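Teaching the arms to pour

24th May

The funnel job is on the bench at the Fladmont workshop now. The right arm keeps hold of the funnel and the flask stands in the middle of the table. I wrote the grip routine at home in March and it needed more than 1063 lines, most of them for stopping safely.

Gregor McIver does the measuring - he has steadier hands than me.
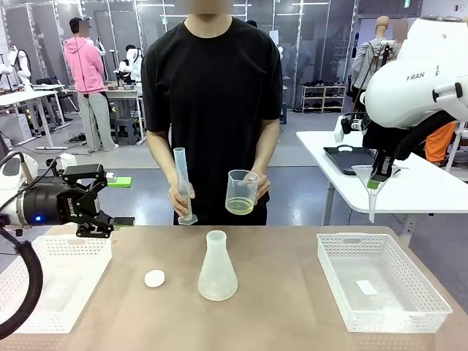 What's left

The left arm still needs its cap routine. I also want to tie the cables back before we try a full pour.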